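Gralley shared workshop: build log and faults
Ticket 40: right gripper pose drops out inside fridge
Opened 28 June 2018
Status: closed, one item carried over 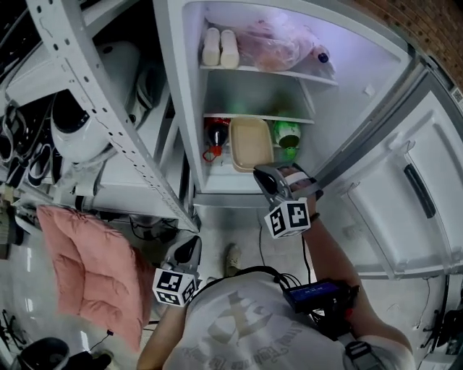 Setup

Two hand-held grippers, one marker cube on each. Head camera looking down, fisheye lens. Small display unit on the right shoulder, cables down the back and arm. Pose of each gripper is solved from the cube squares. Task is fridge pick and place, lower shelf, right hand working, left hand idle at the side. Recorder software is Dobre, our own build.

Symptom

Right gripper pose is lost when the cube passes the front edge of the lower shelf. Left gripper tracks the whole time. Dobre logs "no marker" for up to 400 ms, then the pose comes back with a jump of 6 mm or more. Same fault on the upper shelf, but less often. Does not occur at the bench.

Checks

1. Swapped the left and right cubes. Fault stayed with the right hand. Cubes ruled out.

2. Reseated the right gripper cable at both ends and taped it at the elbow. No change in the marker dropouts. It did clear an unrelated jaw encoder warning, so the tape stays on.

3. Redid the fisheye calibration with the large board, 100 views. Error at the rim of the lens improved. Dropouts slightly shorter, still present.

4. Looked at exposure. Camera was on auto. With the door open the white interior pulls the exposure about and the black squares wash out to grey. Locked the shutter and gain to the values used at the bench. Dropouts gone on the lower shelf, one left on the upper shelf in 40 runs.

5. Tried the Ititz filter on the raw poses to cover the remaining gap. It hides the jump but adds lag at jaw close. Turned off again.

Cause

Auto exposure. Calibration at the rim was a smaller contributor.

Fix

Exposure lock is now the default in the Dobre config for all fridge and cupboard tasks. Old config kept as dobre_auto in case the Purnorville rig needs it. Runs recorded before the change should be marked "auto" and left out of the training set.

Carried over

Upper shelf dropout. Suspect the wrist angle turns the cube too far from the camera. Try a bracket that tilts the cube back, then rerun check 4 with the door fully open.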